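Chamado 2594 - Filial Norosberg
Assunto: impressora do balcão para de responder depois de um tempo sem uso
Aberto por: Marlene Teuber
Responsável: Aqeel Jafri
Situação: em observação

Descrição do problema
A impressora de etiquetas do balcão imprime normalmente pela manhã. Se fica sem uso durante 60 minutos ou mais, o próximo trabalho entra na fila e não sai. O Windows mostra "Impressora offline". Desligar e ligar o aparelho resolve até a próxima parada. Acontece nos dois computadores do balcão. O do estoque, que usa outra impressora, não tem o problema.

Primeira verificação (Aqeel)
Cabo de rede trocado, sem mudança. Porta do switch trocada, sem mudança. O aparelho responde ao ping logo depois de ligado. Pedi à Marlene que não reiniciasse na próxima falha e me ligasse antes.

Segunda verificação (Aqeel)
Marlene ligou com a falha ativa. O ping para o endereço da impressora respondia, mas com tempo muito baixo e sem relação com ela: desliguei o cabo e o ping continuou respondendo. Havia outro equipamento com o mesmo endereço. Pela tabela ARP do roteador, o endereço físico era de um leitor de código de barras sem fio que veio da filial Skoscombe.

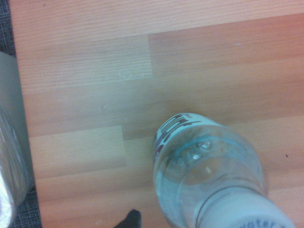 O leitor recebe endereço por DHCP. A impressora estava com endereço fixo configurado no próprio painel, dentro da faixa que o roteador distribui. Enquanto ela estava ativa, o conflito não aparecia. Quando entrava em repouso, deixava de responder na rede e o roteador considerava o endereço livre.

Correção aplicada em 29 de junho de 2019
1. Impressora passada para DHCP, com reserva no roteador fora da faixa dinâmica.
2. Faixa dinâmica reduzida para começar no final 100.
3. Porta da impressora recriada nos dois computadores do balcão. A antiga foi apagada.
4. Fila limpa e serviço de spooler reiniciado.
5. Repouso mantido ligado, para testar nas mesmas condições.

Comentário de Marlene Teuber
Deixei parada durante o almoço e imprimiu na volta, só demorou um pouco na primeira etiqueta. O segundo computador pediu para escolher a impressora de novo no programa de vendas. Escolhi a que tem o nome novo e funcionou.

Comentário de Detlef Baumgart
O chamado 1657, de Skoscombe, tem a mesma descrição - impressora offline depois de parada. Lá o roteador também foi configurado pela Kröger. Convém conferir a faixa antes de trocar o aparelho, que já está orçado.

Resposta de Aqeel Jafri
Vou conferir por acesso remoto. Detlef, por favor segure o pedido de compra até eu responder no 1657. Este aqui fica em observação até julho e fecho se não houver nova ocorrência.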